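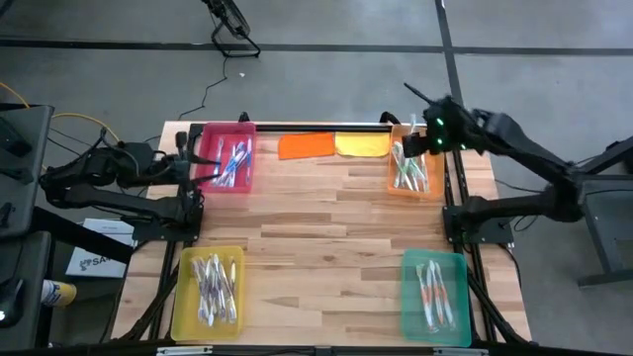 Arbeitstisch mit zwei Armen, Aufgabe »Zahnbürsten nach Farbe sortieren«.

Wir verwenden Cookies, um die Nutzung dieser Seite auszuwerten. Einstellungen | Akzeptieren

# Pirkonura – Datenkarte

Pirkonura enthält Aufzeichnungen von zweiarmigen Greifaufgaben aus Haushalt und Werkstatt. Der Datensatz soll zeigen, welche dieser Arbeiten eine Maschine heute ohne Eingriff erledigt und welche nicht.

## Umfang

- 2000 Episoden, 11 Aufgaben
- Steuerung: Teleoperation, ein Teil autonom mit der Strategie Leka
- Stand: April

## Aufgabe »Zahnbürsten«

Einzeln verpackte Zahnbürsten liegen in farbigen Kunststoffschalen an den Ecken des Tisches. Eine Episode endet, wenn jede Bürste in der Schale ihrer Farbgruppe liegt oder die Zeit abgelaufen ist.

Schwierig ist die Folie. Sie spiegelt, und in einem gekreuzten Haufen zieht der Greifer leicht eine zweite Packung mit. Nebeneinander liegende Bürsten sind deutlich einfacher. Von 20 autonomen Versuchen liefen 5 ohne Eingriff durch. Für den Einsatz im Lager reicht das nicht.

## Bekannte Mängel

- Abgebrochene Versuche sind nicht einheitlich markiert.
- Die Tücher an der hinteren Tischkante gehören zur Aufgabe »Falten« und sind hier ohne Funktion.

## Kontakt

Hajnalka Lengyel und Géza Rácz, Hamgate

## Kommentare (3)

**Sidra Gondal**
Zählt ein Nachgreifen bei euch als Eingriff?

**Géza Rácz**
Nein, nur wenn ein Mensch übernimmt.

**Jacqueline Millet**
Bei Codow sortieren wir so etwas weiter von Hand. Mit Kartons klappt es besser, Folie ist auch bei uns das Problem.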